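## Recording soft-object demonstrations with the hand-held gripper

These are my notes for new operators at Murnero. Please read them before your first session.

1. Wipe the lens of the wrist camera. A fingerprint can spoil 100 recordings before anyone checks them.
2. Close and open the fingers fully 7 times, so the software can learn the range.
3. Start the recording in the Jusuneck app and wait for the short tone.
4. Approach slowly, from above or a little from the side. Do not correct the hand many times in the air.
5. Close until the pads hold the object, then stop. With soft things it is easy to press too much.
6. Lift, carry, lower, open. Move away before you stop the recording.

If you drop something, do not delete the episode. Mark it with "drop" and continue. Ayana Derese reviews these marks in the afternoon.

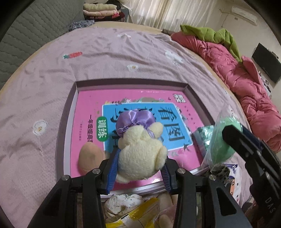

Soft toys need a wide grip on the body. Do not take an ear, a ribbon or a leg, which can bend and let the toy turn. The cream plush toy is held between the two blue ribbed pads, over the tray with the pink workbook. When two grippers work close together, as they do with the second one at the right, agree first which hand moves and which hand waits.

Our goal for August is 1,000 good episodes. Upload in groups of 100, and write the room name in the comment field.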